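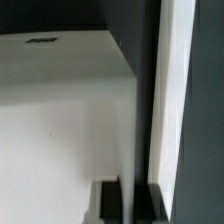 Ivana Ulloa wrote that the deposit for the Skarnasent residence hall should be paid before the visa letter arrives, and that families who wait are losing their rooms. I went through this with my daughter last year, so I can add to that, and I disagree on one point.

The hall asks for 500 up front. It comes off the first installment if the student enrolls. If the visa is refused, you get it back, but only if you send the refusal letter within the deadline printed on the room offer. If the student simply picks another school, the money is gone. So before paying, I would want to be sure that Skarnasent is the first choice. In our case it was, and we paid the same week the offer came.

On Feb 7, 2019, Ivana Ulloa wrote:

> Hello all,
>
> For those with a son or daughter starting the foundation
> year: pay the hall deposit now. Do not wait for the visa
> letter. Last year the hall had 1,548 rooms for 2,006
> applicants, and the single rooms went first. My nephew
> ended up in a shared flat forty minutes out by bus.
>
> Also, does anyone know if the Flultix insurance covers
> the weeks before the term begins? He wants to fly early
> and the school office has not answered me.
>
> And which bank are people using for the transfer?
>
> Ivana

Those room numbers match what was in the housing letter we got. Keep in mind that a good part of the applicants drop out over the summer - my daughter was on the waiting list for a single and moved up twice without doing anything. She did have to answer an email within two days each time, so tell your nephew to check the school account and not only his own.

About Flultix. Our policy began on the first day of the term and not before. You can ask for an earlier start, but you have to do it in writing and pay for the extra weeks separately. We did it through the form in the student portal, under Documents. The phone line was no use to us. Get the new certificate as a PDF and have him carry a printed copy, as she was asked for it at the registration desk.

For the transfer we used Comen. The full first installment with the hall included was 3,359, and it took four working days to show up. Two things to watch:

Put the student number in the reference line, with no spaces and no name. Ours went in with the name first and sat unmatched until I called the finance office.

Choose the option where the sender pays all the fees. Otherwise the amount arrives short and the portal shows the account as unpaid, even if it is a few dollars.

One family I know used Rizzi and said the rate was better but that the limit per transfer was low, so they had to split it in two. The school accepted that.

Bedding is not included in the hall. The pack they sell at check-in is fine but thin. My daughter took a sheet set and a towel in her suitcase and bought the comforter there.

Does anyone have the dates for the airport pickup this year? The page still shows last year's.

Iara Orellana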